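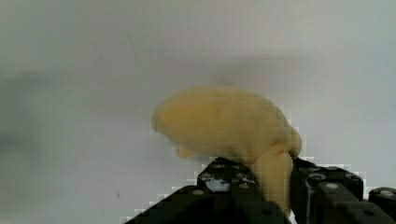

Photo: Nikola Krajewska

Numthorpe Troop Support Group
Minutes of the monthly meeting, 30th October, library meeting room

Present: Purificación Ibarra (chair), Bouchra Lahlou (minutes), Nikola Krajewska, Trinidad Manzano, and several members who signed the sheet at the door.
Apologies: Iker Lozano, who sent his report by email.

The meeting opened at 6:30 pm. The minutes of the last meeting were approved with one correction: the storage unit is on Rukov Street, not Rukov Avenue.

1. Holiday stockings
Trinidad reported that 200 stockings have been promised to the two units on our list. The sewing group has finished most of the red ones and is short of green flannel. Members with flannel to give should bring it to the library desk, marked with Trinidad's name. Stockings should be at least 11 inches long so that a paperback will fit inside.

Purificación asked whether the stockings should be filled here or sent flat with the contents packed separately. Trinidad said flat is cheaper, but last year's contact told us the stockings were handed out the same day they came and there was no time to fill them. Agreed: fill them here, tie the tops with ribbon, no pins.

2. What goes in the boxes
There was a long talk about food. Chocolate is out for the warm postings. Hard candy, drink mix, jerky and nuts are in. Nikola asked that nothing with a strong scent go in the same box as food – the soap got into the crackers in June and we heard about it. Toiletries will be bagged twice and kept to their own boxes.

The list will be retyped and put on the web page. Bouchra to do this.
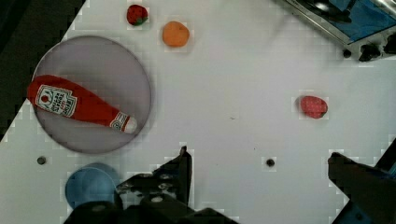 Iker's email said that a family has asked if we can send halal items to their son. Bouchra will put together a short list and get prices. Purificación said the cost can come out of the general fund and does not need a separate vote.

3. Postage
Iker's report: the postage account will cover the stocking boxes but very little after that. He suggests holding the January mailing until the spring raffle money is in. Trinidad did not want to skip January, as mail drops off badly after the holidays. After discussion it was agreed to send a smaller January mailing, letters and cards only.

Customs forms must be filled out in block letters. Two boxes came back over the summer with forms that could not be read. Nikola will bring a finished form to the packing night for people to copy from.

4. Donations
Nelari Bakery has offered its back counter for a collection jar through the end of the year. Accepted with thanks. Nikola will make the label and empty the jar every Friday.

A request from a member to sell raffle tickets outside the grocery store was put off until we have heard from the manager.

5. Address list
Bouchra reminded everyone that names and unit addresses are not to be posted online or passed along, even to relatives of the person. Anyone asking to be added should be sent to her. Three addresses are out of date and will be dropped unless the families get back to us before packing night.

6. Other business
Purificación asked for help moving the folding tables from the storage unit. Trinidad has a truck and will need one more person.

The tape guns are missing again. If you took one home, please bring it back.

Packing night will start at 6 pm in the same room, and members are asked to park on the street side. The meeting closed at 7:50 pm.

Minutes taken by Bouchra Lahlou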